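Stilano to open convenience shop in Grurnside, with local hiring under way

GRURNSIDE, 31st August — Stilano, the family-run grocery company, has confirmed that it will open a shop on Karakaya Street in Grurnside this autumn. It will be the company's fifth shop and its first on this side of the river. The unit was last used as a carpet showroom and has stood unlet for two years.

The shop will sell everyday groceries, bread, fruit and vegetables, household goods and a wide choice of soft drinks, including juices and fruit drinks imported from China. It will open from early morning until 11 at night, and a parcel counter will keep the same hours.

Stilano signed the lease in April. Planning permission for the new shopfront was granted without conditions on opening hours, and the loading bay at the rear will be used for all deliveries. No lorries will stop on Karakaya Street itself, which is narrow at that point and carries the bus route to the hospital.
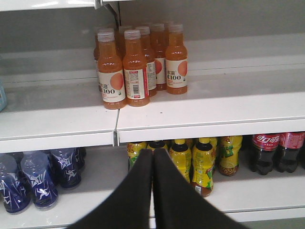 The company expects to create 17 jobs, both full-time and part-time. Most of the roles are for shop assistants, with openings also for a deputy manager, an early-morning stock team and a parcel clerk. Applicants do not need to have worked in a shop before. Training is paid from the first day and takes place partly at Stilano's existing branch in Kasevitz and partly on site.

Hüsnü Canpolat, managing director of Stilano, said the company had been looking for a site in Grurnside for some time.

"People living at this end of town have had to take a bus or drive to do a proper shop since the old supermarket closed," he said. "We have had customers coming over to Kasevitz from Grurnside every week and asking when we would open nearer to them. The unit is the right size for us and the landlord was willing to wait while we sorted out the refrigeration."

The choice of goods was drawn up after a survey of residents earlier in the year. Forms were left at the library, the health centre and the two primary schools. The most common requests were for fresh bread in the afternoon, loose vegetables, a better range of cold drinks and more food from outside Britain. Turkish, Polish and Chinese groceries will each have their own section, and the ranges will be reviewed after the first winter.

Several people who filled in the form also asked for fruit drinks with flavours that are hard to find in larger supermarkets, such as pear, lychee and grapefruit. Stilano buys these through a wholesaler and already sells them in Kasevitz, where they are kept both chilled and on the ordinary shelves. 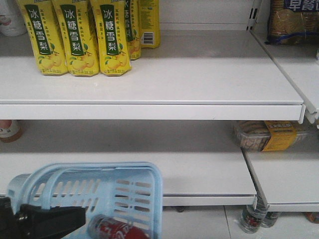 Beril Soylu told the residents' meeting that she was pleased to see the unit let, but wanted to be sure that prices would be the same as in Kasevitz and that the shop would not close early in winter. She also asked for a bench outside, as the walk up from the lower streets is steep and the nearest seat is at the bus shelter.

Stilano has agreed to all three points. Prices will be set centrally and will match those at its other branches, including on promotions. Opening hours will stay the same all year, apart from Christmas Day and New Year's Day. A bench with a back and armrests will be fitted beside the entrance, on the company's own land, so that the pavement stays clear for pushchairs and wheelchairs.

The entrance will be level with the street, with automatic doors. The main aisles will be wide enough for two wheelchairs to pass, and one till will have a lowered counter. Self-service tills will be available, but at least one staffed till will be open at all times. Cash will be accepted at every staffed till. 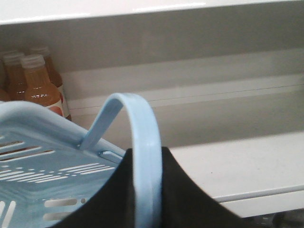

Will customers be able to have their shopping delivered? Stilano plans to offer home delivery within Grurnside from the new year, with orders taken by telephone or at the till. Delivery will be free for customers aged over 70 and for anyone registered with the health centre as housebound. Other customers will pay a small charge, which has yet to be set.

The company is also talking to local suppliers. Bread will come from a bakery in Kasevitz to begin with — a Grurnside baker may take over the afternoon delivery once a second oven has been installed. Eggs and potatoes will be bought from farms on the Kasevitz road. Growers and producers who would like to be considered can leave their details with the buying office.

Unsold food that is still within its date will be offered at a reduced price in the last hour of trading. Anything left after that will be passed to the community kitchen at the Methodist hall, which collects each morning.

Building work is expected to continue for several more weeks. Work on the shopfront will be done in the daytime only, and the pavement will remain open throughout. Parking bays outside the unit will be suspended for short periods while the refrigeration plant is lifted in, and notices will be put up beforehand.

The opening date will be announced on a poster in the shop window and in the Grurnside newsletter. There will be no formal ceremony, but tea and samples will be offered through the first day, and each household in the surrounding streets will receive a voucher worth £5 by post.

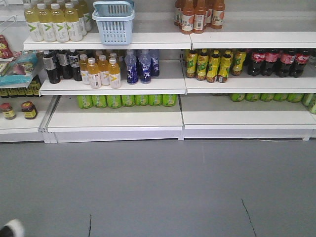 How to apply

Application forms are available from the Stilano branch in Kasevitz and from Grurnside library. Completed forms can be handed in at either place. Interviews will be held at the library, and applicants who need an evening appointment should say so on the form. Everyone who applies will receive a reply.

About Stilano

Stilano is a family-owned grocery company with its head office in Kasevitz. It employs more than 100 people in its shops, warehouse and buying office.

Press enquiries should be addressed to the Stilano head office in Kasevitz and marked "Grurnside shop".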